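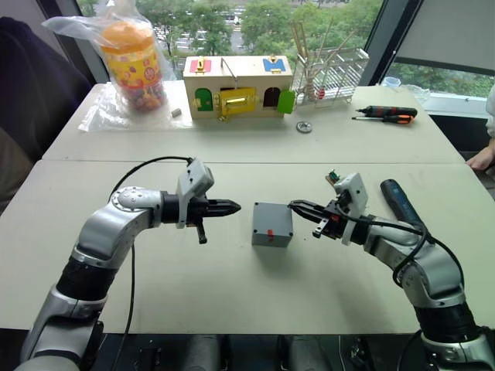
Fig. 7. Two arms and a small grey box on the tabletop.

Section 4: Setting Up the Mondel Scarf Jig

Scarf joints are a great way to get a long beam out of two short ones, and once the jig is set you'll be cutting matched pairs all afternoon. Allow an hour for the first set-up. Later ones go much faster!

Before you start
Read Section 3 (Mounting the Base) and check that all four base bolts are tight. The jig takes stock up to 2000 mm long without an outboard support. For anything longer, use the Drirnstead roller stand or a helper.

CAUTION: Unplug the router before you change a bit or move the carriage.

1. Slide the carriage to the left stop and lock it with the red lever.

2. Set the slope scale. For softwood, start at 1:8. For oak and other hardwoods, 1:10 gives a longer glue face and looks lovely once it's planed flush.

3. Lay both boards on the bed, one on top of the other, with the ends flush. Clamp 600 mm back from the cut.

4. Draw a pencil line across the end of each board. It will tell you when the cutter has reached full depth.

5. Fit the straight bit and set it to take 2 mm per pass. It's tempting to go deeper — please don't, the end grain tears out in a hurry.

6. Run the carriage across from left to right, lower the bit, and repeat until the pencil line is just gone.

NOTE: If the tip of the scarf comes out ragged, tape a strip of scrap under it and take one last light pass.

7. Unclamp, flip the top board over, and bring the two slopes together dry. Hold the joint up to a window. Light showing at one end means the slope scale has slipped, so go back to step 2.

Wanting Qiu in our Zirkumthorpe shop likes to cut the nibs (the small square shoulders at each end) by hand after step 7, and we think it's well worth learning. Ute Wiegand's template for nibbed scarfs is in Appendix B.

Cleaning the bed
Brush the chips out of the T-slots after every session and wipe the rails with a dry cloth. Paste wax is fine on the bed — keep it off the clamp pads.

Next: Section 5, Cutting Half-Laps with the Lei Fence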